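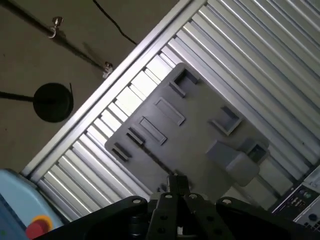 Fig. 1. Gray plastic tray with seven recesses, on the ribbed aluminum surface.

Projects > Student reports > Desk storage

Our brief was to sort small stuff into a tray. Thijs Van Damme drew the pockets before asking what would go in them, a method we can't recommend. The two square ones were easy to fill. The narrow slots are still waiting for something narrow. Cleaning took 5 minutes, and the corners kept their dust anyway.

240 shares | 5 comments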